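**The Grays of Kullton**

Jul 1, 2022

The Vamaretti paint chart has 128 colors, and 84 of them are gray. They have names, of course. One is Sirkeo, after a coastline where it presumably rains, and one is simply Ha, which I took personally.

I went into the shop in May wanting yellow for a kitchen. The clerk was kind about it. She asked whether I'd be selling the house soon, the way a doctor asks if you've been sleeping. Yellow, she said, was a commitment. I left with a gallon of Ha and four sample pots, all of which dried into the same Tuesday-afternoon sort of color, whatever day it was.

Kullton used to be a loud town. The bakery was pink, the bank was green, and my uncle's garage was an orange you could find in fog. Walk down Main Street now and you could be inside a filing cabinet, though a filing cabinet with very good coffee.

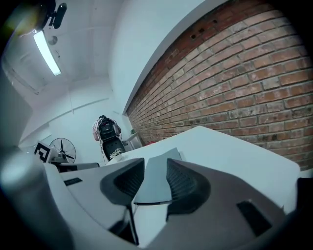
Paint only followed what was already going on indoors. My toaster went gray first, then the sofa, then the dog's bowl. Tools have gone the same way: light gray housing, smooth curves, a pair of black fingers with a fine mesh texture, and a flat gray panel between them in case anyone missed the theme. It would look right at home in my kitchen. I still have the yellow card in a drawer, next to the batteries.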